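Ludby 3 Fabric Shaver, Long-Term Review
3 min read
By Merike Lepik
02/03/2026

The Ludby 3 is a corded fabric shaver with a 1000-hole steel guard and a rated motor speed of 4000 rpm. I have used it since January on two sweaters, a wool blanket, a sofa cover and an assortment of household cloth. It replaced a battery-powered Winell that lost speed under load.

Construction

The body is a single molded shell with a fixed cord. The guard unscrews a quarter turn counterclockwise, and the blade lifts off its post without tools. A collar around the guard adjusts the standoff height in three positions. On my unit the middle position is slightly loose and will drift to the lowest setting if the collar is bumped. I fixed it with a strip of tape.

The lint cup is small. A heavily pilled sweater fills it twice per side. It seats with a click, and the motor will not start if the cup is out of place.

Cutting performance

On flat wool and wool blends the Ludby works quickly. Pills are removed in one or two passes at the middle height. Acrylic takes longer, and the longer fibers tend to lie down under the guard. Brushing the fabric against the grain first helps.

Textured material is harder. Anything with raised bumps or ribs should be shaved at the highest setting only, with the cloth held flat and the head moved along the rows. At the lowest setting the guard presses the high points into the holes and the blade takes them off. I lost one cuff this way.
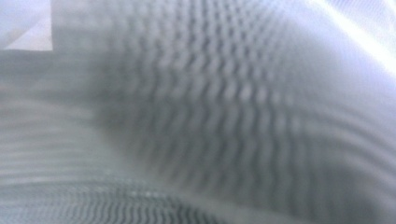
Noise and heat

The motor has a steady whine that can be heard through a closed door. After around 20 minutes of continuous use the shell is warm near the vents. The manual asks for a rest at that point, and the motor has no thermal cutoff that I could find. The pitch drops when the blade is clogged, which makes a useful warning.

Thin and loose fabrics

Thin cotton should not be shaved while draped over a hand or knee. Lay it on a hard table. Bags and other sewn items need to be emptied and opened out, with seams kept away from the guard. Folded cloth can be done one face at a time, but creases catch.

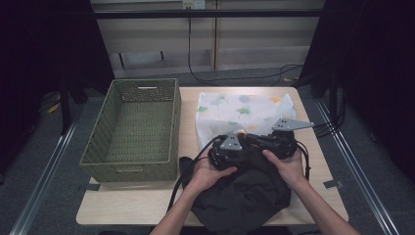 Maintenance and parts

Clean the blade post after every session with the supplied brush. Replacement blades are sold by Lokside under part number 1289. The Rimkutė blade has the same diameter but a deeper hub, and it rubs against the guard.

Verdict

Recommended for wool and flat knits. The collar needs a firmer detent and the cup should be larger. Owners of mostly ribbed or open-weave clothing should look at a comb instead.

Comments (3)

tallis_r: My collar does the same thing. Tape works, but a thin rubber band is easier to take off.

Odette: Does part 1289 fit the older Ludby 2?

Merike Lepik: No, the post on the 2 is narrower.

Related
Winell Cordless Shaver: Battery Notes
Sweater Combs Compared
Washing Wool Blankets at Home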